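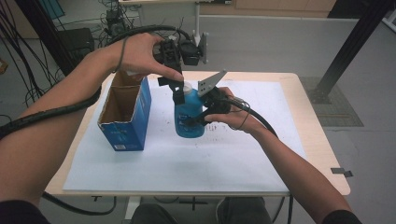 3.2 Work Surface, Carton and Items

All packing episodes were carried out on the same table. The top is light wood and was covered with a large sheet of white paper, taped at the edges with dark tape. The paper served two purposes. It gave a uniform background for the later coding of item positions, and it kept small items from sliding on the finished wood. A sheet was replaced when it tore or wrinkled near the carton. Marks left on the paper by earlier episodes were not removed, and the coders were instructed to ignore them.

The carton stood to the left of the item area with its opening facing up. Its top flaps had been cut away. In pilot episodes with the flaps in place, a large part of the handling time went into holding a flap back with one hand while the other hand placed the item, and this time varied more with the stiffness of the fold than with the item being packed. Removing the flaps eliminated this source of variation at the cost of some realism, a point we return to in Section 5.3. Cartons were replaced when a wall had visibly bowed. Since a softened wall gives way under light contact, we treated wall condition as a property of the episode and noted it on the session sheet.

Items were drawn from a set of 16 household products, purchased at retail and left in their original containers. The set includes rigid bottles, tubes, flat packets and small boxes. Products from Nakix and Doretti make up most of the bottles; the flat packets are all from Tanner. We selected for differences in shape and surface finish and did not attempt to match the sales volume of any product category. Containers were closed before each episode, and the closure was checked by hand.

Bottles received the most attention in the design of the procedure. They are the only items in the set that were presented upright, and they are the items for which placement and release are most clearly separable. Figure 4 shows a blue plastic bottle with a white cap held from both sides while standing on the paper, with the open carton to its left. The lower half of the bottle remains in view in this hold. We refer to this as a bilateral upper hold. It was distinguished in coding from the unilateral hold, in which one side carries the item alone, and from the base hold, in which contact is made below the midline of the container.

Starting positions were assigned from a printed list. The list specified a region of the table for each item, and the exact placement within that region was left to the experimenter. We did not draw outlines on the paper, because pilot participants tended to return a dropped item to its outline before continuing. An item that fell during an episode was packed from wherever it came to rest, provided it remained on the table. If it left the table, the episode was stopped and repeated with the same list entry.

3.3 Packing Procedure

Each episode began with the carton empty and ended when the last listed item had been released inside it. Participants were seated. They were told to pack the items so that none projected above the carton walls, and were given no instruction on order or orientation. Repacking was permitted. An item taken out and put back was coded as one placement with an interruption, following the scheme used for shelf restocking in our earlier work.

A total of 196 episodes were recorded, of which 182 were retained for analysis. Episodes were excluded when an item left the table, when the carton shifted far enough to enter the starting region of an item, or when the session sheet was incomplete. The exclusion criteria were fixed before coding began. Excluded episodes were not concentrated in any one item type, although tubes are slightly overrepresented among them.

Coding was done in the Wirar annotation package by Kilian Lanz and a second coder who had no part in the sessions. For each item the coders marked first contact, lift from the paper, entry into the carton and release. Lift was the most difficult of these to place for upright bottles. A bottle was often tilted on its base before it was raised, and the two coders initially differed on whether tilting counted as lift. The final rule places lift at the first point where no part of the base touches the paper. Tilting is recorded separately as a preparatory movement.

Release posed a similar problem inside the carton. Where the near wall hid the base of an item, release was marked at the opening of the hold and not at the moment of contact with the carton floor. Intervals that depend on floor contact are therefore not reported for items placed against the near wall.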